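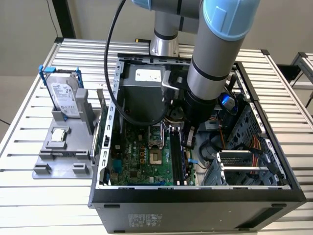

Unit 4: Looking after the disassembly cell
Course notes, Lionel Hulme

4.1 Before you start
The Serlow cell is checked at the start of each session. Put the arm in hold, press the stop button and test that the drives are off before reaching over the bench. The log sheet is kept with the Rudd manual. Read the last entry first.

4.2 Placing the tower
Lay the case on its side with the panel off and the board facing up. Push it square to the bench rails. The taught points assume a square case, and a small twist at one corner becomes a large error at the memory slots. Loose power leads are tucked back towards the drive cage.

4.3 The parts fixture
The fixture stands to the left of the case. It is printed, so it wears. Check the drive slot and the processor pocket for rounded edges and dust. If a drive leans in its slot, change the fixture – do not pack it with tape. Re-teach the fixture origin after any change.

4.4 Cable and wrist
The arm cable needs enough slack to reach the far side of the case, but must not catch on the rim. Jog the wrist through its full turn at 20 per cent speed and watch the loop. Then check the bracket screws at the gripper and wipe the finger pads.

4.5 Re-teaching the memory slot point
Load program 284. Jog to the approach point, 63 mm above the board, and come down in small steps. The fingers should pass either side of the module without touching the latch. Save the point, back off straight up and repeat the move twice. Write the new values in the log.

4.6 Faults
Clernus code 63 is a gripper fault: look for a lead between the fingers. A force stop on the way down usually means the case has moved. Go back to 4.2.

Reading for next time: Flondlow handout, calibration section.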